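德鲁斯盖特网球公开赛六月开拍，土屋杯双打首设混合组

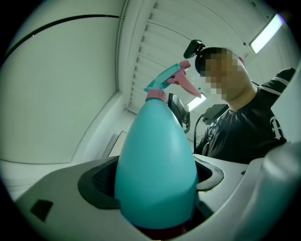 又到了一年里街坊们最爱往球场跑的时候。德鲁斯盖特（Drusgate）网球公开赛将于六月开拍，赛事组日前公布了报名情况，今年共有175名选手参加，其中既有常年在外征战的职业球员，也有不少从本地俱乐部一路打上来的熟面孔，看着名单就让人觉得亲切。

老球迷最惦记的土屋杯（Tsuchiya）双打，今年头一回增设混合组，冠军组合可得奖金2000欧元，亚军1000欧元。数目说不上大，可对那些自己掏路费、自己穿拍线的年轻搭档来说，也算是一份实实在在的心意。头号种子来自马库拉（Makura）俱乐部，这对组合去年在半决赛抢十惜败，今年签位还算顺，首轮要碰的是安迪耶（Andier）网球学校的一对小将，两边平日里常约着一起练球，彼此的发球路数怕是早就摸透了。

比赛仍在河边的4片红土场地进行，每天上午十点开始，晚场则要看天色和前面几场打得多久。前两轮不收门票，想占个阴凉座位的朋友还请早些来，带小朋友的家庭可以从东侧小门进场，离练习墙也近。

混合组的完整签表已贴在俱乐部门口，单打签表将在开赛前一晚公布。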